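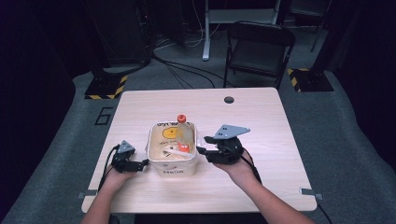
Who may use the Prelavora household recycling service?

The service is open to every household within the Prelavora district that pays the residential waste charge. Tenants are covered by the charge paid on their building and do not need to register separately. Businesses, including those run from a home address, must arrange their own collection.

How often are recyclables collected?

Recyclables and food scraps are collected weekly. General waste is collected every two weeks. The collection day for each street is listed in the Dunutden online account and on the printed calendar mailed to all addresses in October. Collection times within the day vary, and residents are asked to have their bins at the curb by 6 a.m.

How do I open a Dunutden account?

Select "New household" on the Dunutden sign-in page and enter the account number printed at the top right of your waste charge statement. One account is issued per household, but several people may sign in to it. Residents who do not wish to use the online service may make all requests by telephone or at the Lendavska counter.

Which items go in the blue bin?

Plastic bottles and jugs, plastic tubs, steel and aluminum cans, glass bottles and jars, and cartons. Items should be empty. A quick rinse is enough; they do not need to be washed with detergent. Place items in the bin loose and do not tie them in plastic bags, as bagged material is removed from the sorting line unopened and treated as general waste.

Should caps be left on bottles?

Plastic caps should be screwed back on to empty plastic bottles. Metal caps and lids from glass jars should be removed and placed in the bin separately. Corks belong in general waste.

Paper labels and plastic sleeves may be left on.

Where does paper go?

Paper and cardboard go in the gray bin. Boxes must be flattened. Paper that is heavily soiled with grease is not accepted there but may be placed with food scraps, provided that it has no plastic coating.

Can I line my kitchen container for food scraps?

Plain paper bags and newspaper are accepted as liners. Plastic bags of any type are not, and this includes bags sold as biodegradable. The composting plant cannot tell the two apart at the speed at which material is received, and loads found to contain plastic film may be refused in full.

A paper liner should be emptied together with its contents. Residents who find that the bag softens before collection may wish to place a folded sheet of newspaper at the bottom or change the liner more often.
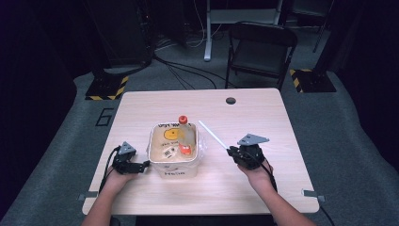
Square white container with a paper bag liner, top folded open.

Does the district supply kitchen containers?

One container is supplied free of charge to each new household on request. Any container that is easy to clean may be used in its place, and there is no required size for indoor use. Only the outdoor bins are emptied by the crew, so material left at the curb in a kitchen container will not be taken.

What may not be placed with food scraps?

Liquids, cooking oil, cat litter, diapers, ashes, and large bones. Coffee grounds, tea leaves, and paper filters are accepted. Most tea bags contain some plastic and should go in general waste unless the package states otherwise.

How do I dispose of straws, cutlery, and other small items?

Small items of this kind go in general waste, whatever they are made from. They fall through the screens during sorting and cannot be recovered. Reusable metal straws and cutlery may be taken to the scrap metal bay at Lendavska.

My bin was not emptied. What should I do?

First check whether a tag has been left on the handle. A yellow tag means that the bin held material that is not accepted; remove the items listed and set the bin out again on the next collection day. If there is no tag, report the missed collection within two working days through Dunutden. Pongsiri, the contractor that operates the collection routes, will normally return by the end of the following working day.

Can I have a larger bin?

Households of six or more may apply for a larger blue or gray bin at no cost. The standard outdoor bin is 200 liters and the larger one is 300 liters. Applications for the coming service year must be received by 31st March. Requests made after the deadline are placed on a waiting list and filled as bins are returned.

Larger general waste bins are issued only on medical grounds. A supporting letter is required - a copy is acceptable - and will be returned to the applicant once the request has been decided.

What can I bring to the Lendavska site?

Lendavska accepts scrap metal, small appliances, batteries, light bulbs, paint, textiles, garden waste, and clean lumber. Proof of address is required at the gate. Vehicles with a loaded weight above 2,000 kilograms must use the weighbridge entrance.

Rubble and plasterboard are accepted for a fee, payable by card only. Tires are not accepted.

Is the service available to apartment buildings?

Shared bins are provided at 394 apartment buildings in the district. If your building is not among them, the owner or managing agent should apply. A site visit will be arranged to confirm that the crew can reach the bin area without steps or locked gates. Where space is limited, the paper and blue bin collections may be offered without food scraps.

How do I cancel or transfer the service when I move?

Enter your moving date in Dunutden at least five working days in advance. Outdoor bins belong to the address and must be left behind, empty, for the next household. Kitchen containers may be kept.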